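## 2. Putting up the Brekovon box and getting it online
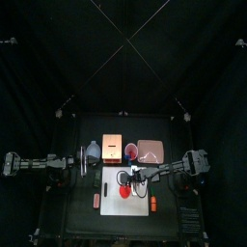
*Page last changed 15 July 2026 by I-seul Jang*

Hi again! If you got through section 1 you have a Brekovon naloxone box, a Traltel alert unit (the flat thing with the stubby antenna), a bag of screws and a door key on a red tag. Put the key in your pocket right now, please. I've locked one inside the box and it was a long afternoon.

I'm going to assume you already have your kits and somebody at your site has had overdose response training. If not, sort that out first and come back. The box holds six nasal spray kits standing up, or a few more if you lay them flat, but don't lay them flat, they slide out when the door opens.

### 2.1 Hang the box

1. Pick an indoor wall that people can get to the whole time the building is open. Hallways are great. Staff rooms are useless.
2. Stay away from radiators, sunny windows and outside doors. Your kits have a storage temperature range printed on the carton — read it, and go by that and not by what I remember.
3. Hold the paper template against the wall and mark the four holes.
4. Drill, push in the anchors, and drive the two top screws most of the way.
5. Hang the box on them, add the bottom two, then tighten all four.
6. Open and close the door a few times. It should swing shut without catching.

**Note:** The Enden model has a deeper back plate and needs the longer screws (the ones in the blue bag). The short ones will seem fine on day one and then the box starts to lean.

**Caution:** Check for wiring and pipes before you drill. I know you know. Check anyway.

### 2.2 Pair the alert unit

The alert unit sends a text when the door opens, so whoever looks after the box can come and restock. It does **not** call 911. I'll say that again further down because people keep missing it.

1. Slide the battery tray out and pull the plastic tab.
2. Press the button until the light blinks green. If it blinks orange, let go, wait for it to go dark and start over.
3. On your phone, open the Traltel setup page and choose "Add a box."
4. Type the pairing code. New units all ship with 688, and you have to change it before the page will let you go on.
5. Add at least two phone numbers. One person will always be on a plane or asleep.
6. Clip the unit into the slot above the door hinge, antenna up.
7. Open the door. Both phones should get a text.

No text? Nine times out of ten it's signal. Look at the number on the setup page under "Link." Mine reads 76 in our front hallway and everything comes through right away, but down by the basement stairs it dropped so low that texts showed up in clumps after lunch. Moving the box a few feet along the same wall can fix it, so test the unit in your hand *before* you drill if you have thick walls (yes, this should probably be in 2.1, I'll move it when I get a chance).

### 2.3 Load it and label it

1. Write the earliest expiration date on the card inside the door, big enough to read from a step back.
2. Load the kits with the oldest at the front.
3. Put the rescue breathing face shields on the bottom shelf.
4. Stick the instruction sheet on the outside of the door. We have it in English, Spanish and Korean so far.
5. Stick the "Call 911" label right above it.

**Caution:** The box doesn't call for help. Anyone who takes a kit for an emergency still needs to call 911, even if the person wakes up after the first dose, and someone should stay with them until help gets there.

**Note:** Please don't lock the door in normal use. The key is for moving the box or swapping the battery tray.

### 2.4 Monthly check

- Look at the dates and pull anything expired.
- Open the door and make sure the texts arrive.
- Wipe down the outside.
- Update the phone numbers if anyone has left.

Back in April we switched to the Baek battery tray, which takes AA cells. If yours has the older coin cell tray, keep using it, the steps are the same except the tab is on the left. Battery swaps are in section 3.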